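Última actualización: septiembre

Inicio · Relatos · Archivo · Enlaces

El último ferri a Trallow

El ferri salía a las siete y yo seguía en la cocina, con un zapato puesto. La maleta abierta. Setenta — no, 70 coronas en el bolsillo y el billete costaba 200. Mi hermana ya no contestaba al teléfono. Normal.

Bajé la cuesta corriendo. Lluvia fina, de esa que no moja hasta que te ha mojado. En la ventanilla de Harries la mujer ni levantó la vista.

—A Trallow.

—Completo.

—Pero si se ve vacío desde aquí.

—Completo — y bajó la persiana.

Me senté en el muelle. Pensé en la casa de Grerneck, en el olor a gasoil de la cochera, en mi padre diciendo que el mar no espera. El mar no, pero el ferri a veces sí, si el patrón discute con alguien. Y aquella tarde discutia.
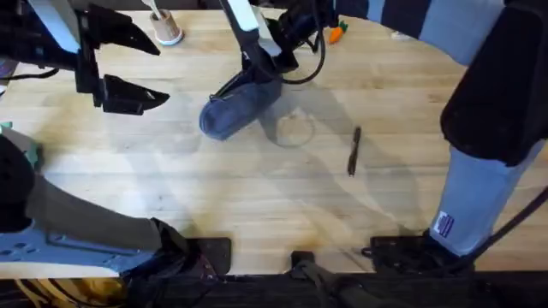
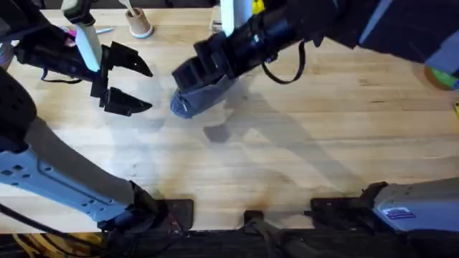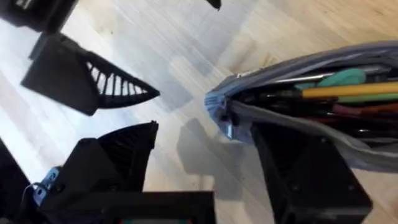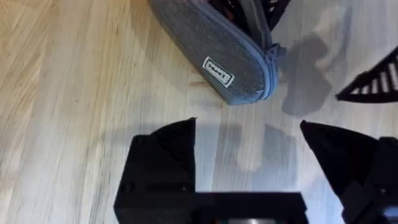 Salté. Así, sin mas. La maleta primero, yo detrás, una rodilla contra la borda. El patrón me miró, miró el agua que se abría entre el barco y el muelle.

—Eso son 200.

—Tengo 70.

Se encogió de hombros. Me puso a achicar en popa, con un cubo que perdía. Detrás se encendían las luces de Corthorpe, pocas, amarillas. Una era la de mi cocina. La había dejado encendida, y el otro zapato debajo de la mesa.

Llegamos de noche. Mi hermana estaba al final del embarcadero, con el abrigo de nuestra madre y el teléfono en la mano, apagado. Me miró los pies.

—Anda, sube al coche.

Contacto · © Relatos de Corthorpe · Volver arriba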